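Norbridge robotics club heads to Fondale with 70 members and a hand-held gripper

When the Norbridge student robotics club started up again in July, the plan was to get one tabletop challenge working before the season opened. The club now has 70 members on its list, a workshop that stays open until 9 p.m., and a place at the Fondale student meet, where its team will enter the tidy-up event for the first time!

The tidy-up event sounds easy until you try it. A robot has to clear a table of everyday things it may never have handled before, and the judges choose what goes on it. The Norbridge students decided early on that they would teach by demonstration. They pick things up themselves with a hand-held gripper that carries its own small camera, do the same job over and over, and use the recordings to train the arm that will compete.

That adds up to a lot of picking up and putting down. The club has set itself a target of 4,000 recordings before Fondale, and members sign up for the sessions in shifts (the evening ones fill first). New members can take a shift after a short introduction, no coding needed, and several who joined with no robotics background at all are now helping to sort the recordings and throw out the bad ones.

Norbridge is one of 3 clubs entered from the region. The other two, Echevarría and Rerkalberg, have both been to Fondale before, and Rerkalberg came away with second place last season. The three clubs have agreed to swap notes on training once the meet is over, and a joint open evening is being talked about for the spring.

Sign-up for shifts is on the board by the workshop door. Beginners are very welcome.

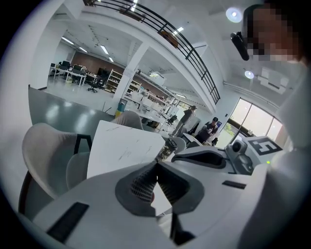

Reader comment from Rerkalberg: We did our first year with a joystick and it was painfully slow, so good luck to Norbridge with the hand-held approach. Please mix up the table heights while you record! Ours only ever learned one, and the table at Fondale was lower.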